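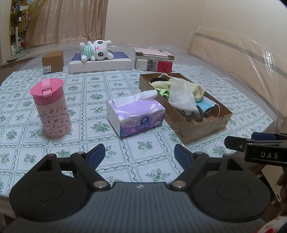 What to do when a hand-held gripper stops closing square
May. By Mathis Caron

The usual advice is to recalibrate. I'd leave that until last. On our Lendale job we recalibrated twice, binned 71 recordings anyway, and the fault was a pivot screw that had backed out.

1. Stop recording. Keep the last file, bad or good, and write down its number.

2. Power off and unplug. Fingers go near the jaws in the next step, and I don't trust a software stop.

3. Open the jaws and push each arm up and down. Any rock at the pivot is too much. Compare left with right.

4. Nip up the loose screw by hand, a little at a time. The arm should still swing freely. If it binds, back off and try again.

5. Look at the finger pads. Bimia's notes say a worn pad causes the same drift. Maybe. I have yet to see it, but a lifted corner will certainly spoil a grip on anything soft, tissues and cloth above all.

6. Close on a plain card and hold it to the light. You want no wedge of daylight.

7. Now recalibrate, if you must, and record two short trials before carrying on.

If the gap comes back the same day, suspect the thread and retire the tool. Thread glue hid our fault for 134 trials and then let go.

Related
Reading a Mandik error log
Hoarau cable strain: a second look
When to throw out a recording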